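Categoría: Trabajos de alumnado > Ciencias ambientales

El ruido de la carretera y el descanso en el barrio de Goltow

Memoria del proyecto de segundo curso

1. Introducción

El barrio de Goltow está al sur de Prulmont, separado del centro por unos campos de cereal y por el antiguo canal de riego. Hasta que se abrió la variante, el tráfico de paso cruzaba Prulmont por la calle principal. Ahora va por fuera, y los vecinos del centro duermen mejor, según ellos mismos dicen. En Goltow la opinión es distinta. Varias familias de nuestra clase viven allí y en casa se habla del ruido con frecuencia, sobre todo en verano, cuando se duerme con la ventana abierta.

El proyecto parte de esa queja. Queríamos saber si las personas que viven más cerca de la carretera descansan peor que las que viven más lejos, y si la molestia declarada coincide con lo que se mide con un aparato. No pretendíamos decir si la variante se trazó bien o mal, porque para eso harían falta datos que no tenemos.

2. Conceptos previos

El ruido del tráfico tiene dos orígenes principales. A baja velocidad domina el motor y a velocidad alta domina el contacto del neumático con el asfalto. Por eso una carretera despejada puede resultar más ruidosa que una calle con atasco, aunque pasen menos vehículos.

El nivel de sonido se expresa en decibelios, que es una escala logarítmica. Al duplicar el número de vehículos iguales el nivel no se duplica, sube solo unos tres decibelios. Esto nos costó entenderlo y en el primer borrador habíamos calculado las medias sumando y dividiendo sin más. Las rehicimos todas.

También influye el terreno. La tierra labrada absorbe parte del sonido y el pavimento lo refleja. Con viento a favor el ruido llega más lejos, y en las noches frías y sin nubes puede oírse una carretera que de día no se percibe.

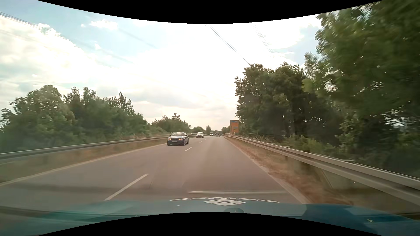
Figura 1. Carretera con un carril por sentido entre guardarraíles metálicos.

Por último, la molestia depende de la persona. Dos vecinos del mismo edificio pueden valorar de forma muy diferente el mismo nivel de ruido. La edad, el turno de trabajo, la orientación del dormitorio y el tipo de ventana cambian mucho el resultado, y en los cuestionarios preguntamos por todo ello.

3. Material y método

Dividimos Goltow en 2 zonas. La zona A comprende las calles más próximas a la carretera. La zona B empieza detrás de la escuela vieja y llega hasta el final del barrio, a aproximadamente 600 metros de la calzada. Entre las dos queda la plaza, que descartamos porque la fuente se oye más que los coches.

Para las mediciones usamos el sonómetro Bernetti del laboratorio, que se comprueba con un calibrador antes y después de cada salida. Hicimos 16 mediciones, repartidas a partes iguales entre las dos zonas y siempre con el aparato sobre trípode, a metro y medio del suelo y lejos de las fachadas. La primera salida fue el 7 de marzo. Cuando llovía o hacía viento fuerte, se aplazaba. Las mediciones nocturnas las hicimos acompañados por el profesorado y terminaron antes de medianoche, de modo que no sabemos nada de la madrugada.

Para la parte de descanso utilizamos la hoja Ruotsalainen, un cuestionario breve que ya se había empleado en el centro en otro trabajo sobre horarios escolares. Pregunta por la hora de acostarse, el tiempo que se tarda en dormirse, los despertares y la sensación al levantarse. Añadimos al final unas preguntas sobre ventanas, orientación de la casa y molestia por ruido. Contestaron 21 hogares. En cada uno respondió una sola persona adulta, elegida por la propia familia.

Los cuestionarios eran anónimos y solo llevaban marcada la letra de la zona. Se repartieron en mano y se recogieron en una caja cerrada en la panadería.

4. Resultados

4.1. Mediciones

De día, la zona A fue más ruidosa que la zona B en todas las salidas. La diferencia era clara incluso de oído. Los niveles más altos se dieron a primera hora de la mañana, con el tráfico de entrada al polígono, y bajaron bastante a media mañana.

De noche la diferencia entre zonas se redujo. En la zona B el sonido de la carretera se oía como un fondo continuo y bajo, mientras que en la zona A se distinguían los vehículos uno a uno, con silencios entre medias. El valor medio era parecido, pero los picos no. Los picos de la zona A fueron siempre mayores.

Una medición de la zona B salió muy alta por culpa de un perro. La mantenemos en la tabla del anexo, marcada con un asterisco, y no la usamos en las medias. 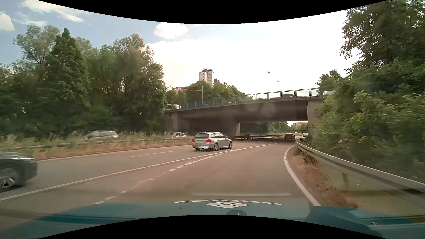 Figura 2. Paso elevado de hormigón sobre una vía de varios carriles, en curva a la derecha.

4.2. Cuestionarios

En la zona A la mayoría declaró que el ruido les molestaba "bastante" o "mucho". En la zona B la respuesta más repetida fue "poco". Hasta ahí, lo esperado.

En cambio, el tiempo para dormirse fue casi igual en ambas zonas. Donde sí había diferencia era en los despertares, más frecuentes en la zona A. Al separar las respuestas según la orientación del dormitorio, los dormitorios que dan al patio interior en la zona A dieron resultados similares a los de la zona B. Las ventanas nuevas también parecen ayudar, aunque casi todas las casas que las tienen son además las más alejadas, y con tan pocos datos no podemos separar un efecto del otro.

Varias personas escribieron en el apartado de observaciones que lo peor eran las motos del fin de semana. Nosotros no medimos en fin de semana.

5. Discusión

Los resultados encajan con la idea de que para el sueño importan más los picos que la media. Un fondo constante se tolera, y un vehículo aislado que pasa rápido despierta. Es una explicación posible y coincide con lo que leímos en los manuales, pero nuestro trabajo no la demuestra.

El estudio tiene limitaciones serias. La muestra es pequeña y la respondió quien quiso, así que puede haber más personas molestas de lo normal. El sonómetro estaba en la calle y la gente duerme dentro. Tampoco contamos los vehículos – lo intentamos una tarde y los recuentos de los dos grupos no coincidían, por lo que los retiramos.

Si se repitiera el proyecto, convendría medir dentro de algún dormitorio con permiso de la familia y hacer otra tanda en junio, con las ventanas abiertas. También habría que incluir las casas sueltas del camino del canal, que quedaron fuera por falta de tiempo.

6. Conclusiones

Las personas de la zona A se declaran más molestas y se despiertan más veces que las de la zona B. El tiempo que tardan en dormirse es parecido. Un dormitorio orientado al patio se asocia con menos despertares, incluso en las calles próximas a la carretera.

Entregamos una copia de esta memoria a la asociación vecinal de Goltow y otra a la biblioteca del centro. Las tablas completas y el modelo de cuestionario están en el anexo.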